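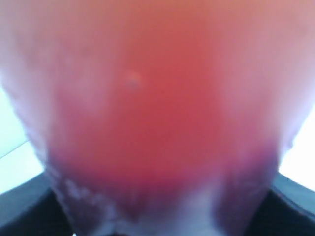 Close work, seen from the wrist.

Call for Participants: Murkham Working Group on Good Practice for Robots That Handle Food

If you have ever worked beside a robot arm in a kitchen, a test room, a packing line or a classroom, and found yourself wondering who was supposed to wipe it down and when, we would be very glad to hear from you. The Murkham group is putting together a plain-language guide to good practice for robots that pour, squeeze, scoop and serve, and we are looking for people to help us finish it (and to argue with us along the way, which we enjoy more than we should).

The draft now has 164 clauses. Some of them are good. Others were written late in the afternoon and read like it, and a handful say the same thing twice in different words. We need fresh eyes, especially from people who spend their days cleaning, setting up and supervising and don't often get asked to write the rules.

What we will be working on

The guide has two parts. The Bolard section covers setup and supervision: how far a person stands from a moving arm, who may restart it after a stop, where cables should run, and what gets written in the log. The Wevo section covers food contact and cleaning, and it's the one that needs the most help.
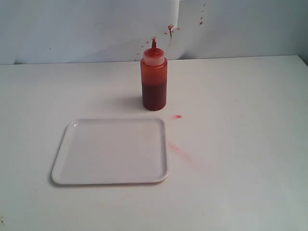

Cleaning rules for robot stations have mostly been borrowed from rules for people, and people tend to notice where they have made a mess. Our first version of clause 4 asked the operator to check "the work surface" between runs, and we were quite pleased with how short it was. Then we tried reading it against a station with a squeeze bottle on it. The tray is clean, so that part passes, and there is a drop on the table beside the bottle that anyone would catch, but the red spots on the backdrop are higher than the nozzle and the clause never sends you up there to look. We would like the new wording to cover everything a nozzle can reach, in words that a person on their first shift can follow without having to go find someone.

We would also like to settle what to do about cloths and loose covers near a gripper, and how often fingers should be inspected, and by whom. The current draft says "regularly," and we are a little embarrassed by that.
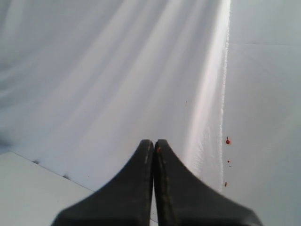

One reader of the draft wrote to us that the inspection clauses ask for too many signatures and too little looking, and that a tired operator will sign anything put in front of them at the end of a shift. We agree, and we have marked the whole page for rewriting. If you have a checklist that people at your site really do use, please bring it, coffee rings and all!

Who should apply

Anyone 18 or over with hands-on experience around robot arms or automated food equipment. You don't need a degree, and you don't need to have written a standard before. We would love to have kitchen staff, cleaners, technicians, trainers and small business owners at the same table. Please be comfortable reading and discussing documents in English.

What we ask of you

Four sessions in August, each starting at 10 a.m. in the Teixeira Room at Murkham, with lunch provided (tell us about allergies, please). You will get a packet to read before each one, never longer than 2,000 words. Between sessions we will ask you to try a clause or two at your own station and send us a few lines on how it went, good or bad.
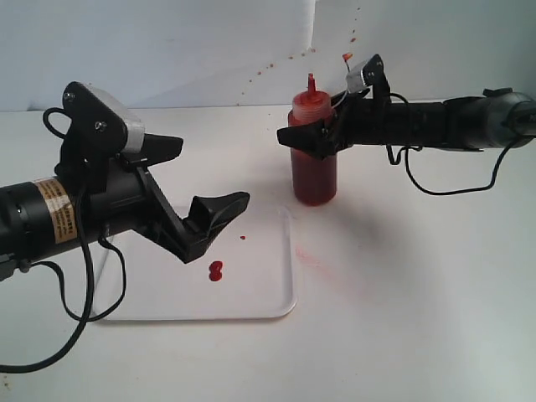 Two arms at a sauce station, with tray and squeeze bottle.

What you will receive

Participants are paid $315 for the full set of sessions, and everyone who takes part will be credited in the finished guide unless they would prefer not to be.

How to apply

Send us a short note about the equipment you work with and one rule at your workplace that you would change if it were up to you. A page is plenty. Mark it "Working Group" and leave it at the Murkham front desk, or use the contact form on this site. Applications close at the end of July, and we will write back to everyone.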